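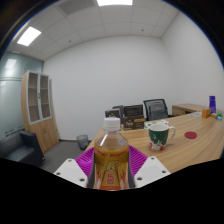 4.3 Grabar un ejemplo de agarre

Cada ejemplo enseña al modelo Unent un solo movimiento completo. Cierre los dedos por los dos lados del objeto; una botella con tapón de rosca se toma por debajo de los hombros y en posición vertical.

1. Pulse Grabar y espere 12 segundos.
2. Agarre, levante y deje el objeto -- sin pausas.
3. Repita 8 veces.

Nota: máximo 200 ejemplos por carpeta.

Precaución: no apriete más si el objeto se deforma.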